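Budget season again, and I only have myself to blame

Wed 5 June

I said I'd write up the equipment plan once it was finished. It isn't finished, but Margaux keeps asking where the post is, so you're getting it half baked (sorry Margaux).

Quick catch-up if you're new. We're a tiny outfit in Jindudthorpe, working on getting robots to pick up and put down ordinary household bits and pieces. Most of our recording is done with hand-held grippers, so a person does the moving and we keep the video and the finger positions. No arm needed, which is the main reason we could afford to start at all! But this year there's a bit of money for kit, and I've been put in charge of the spreadsheet, and I have discovered that I am the sort of person who colours in cells when she's avoiding a decision.

The first version of the plan was really a wish list. One proper arm, then a second arm, then a nice bench to bolt them to, then a cabinet for the spares we'd never get round to labelling. I sent it to Milagros Ambrosio, who does our purchasing two mornings a week, and she sent it back with a single comment, which was "and what do they plug into?" Fair. I'd forgotten power, network, a surge strip, the lot. I'd also forgotten delivery, and delivery on heavy things up our stairs is a whole separate conversation.

So version two started from the small stuff and worked up. Finger pads, for instance. They're cheap, they're dull, and they go quicker than anything else we own. Back in January we waited nearly a fortnight for a set from Nellow because I'd ordered just the one pack and thought that was sensible. The new plan has £200 for pads and tips, and I'm not letting anyone nibble at it.

Then screws, cables, memory cards (always more memory cards), a hard case that shuts properly, and £193 for a second charger and a shelf to keep the chargers on. I know that's an oddly exact number. It's what the quote came to and I liked the look of it, so it stayed.

Props have a line of their own now too. I used to just put them on the tea and biscuits money, which was a bit cheeky, and Milagros noticed. Snacks are brilliant to practise on. A wrapper bends and crackles and slides about, and every shape wants a slightly different pinch, so a mixed box keeps a pair of grippers busy for ages. They do have to be replaced, mind you. Wrappers get tired, and so do people's good intentions about not eating the stock.

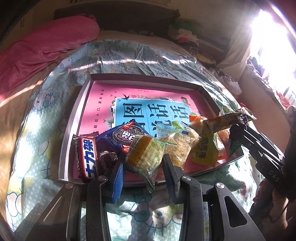
How much of an equipment budget should you hold back for repairs and replacements?

I'd keep a fifth of it back in the first year, and put it in a separate line with its own name so it doesn't quietly turn into a new monitor. After a year you'll have real receipts to go on and can move it up or down.

Right, the big question, which is whether to buy an arm at all. I've gone back and forth on this so many times that Margaux has banned the subject at lunch. Grabner will do us a small one on a three-year lease, with servicing included, and the monthly cost is bearable. Himness only sell outright, but theirs is the one I'd want to live with. The controls made sense to me within ten minutes at the demo day, and I was not at my sharpest, having got up at five for the train.

The lease looks lovely until you add up all the months. Buying looks awful until you remember you'd still have it in 2031, assuming we're still here and it's still getting updates. I asked both of them how long they'd keep supplying parts and got one straight answer and one very nice brochure.

What's swaying me at the moment is how much mileage we're getting from the hand-held pairs. Another pair would mean two people recording on the same morning, with no bolting down and no bench, and it would barely dent the pot. So version three of the plan (yes, there's a version three, it has its own colour scheme) goes: another pair first, plus all the dull stuff, plus £1000 put by towards an arm next year. I'd want the insurance sorted before then as well, and somebody to measure the door.

Margaux thinks I'm being a coward and that we should get the arm now while the money's there. She may have a point! Money that's sitting still has a way of being needed by somebody else. I've asked whether ours can be carried over in writing and I'm waiting to hear.

If any of you have leased from Grabner, please do leave a comment, particularly about what happens at the end of the three years. And if you know of a hard case with foam you can cut yourself that doesn't shed blue crumbs over everything, I'd like to hear about that even more.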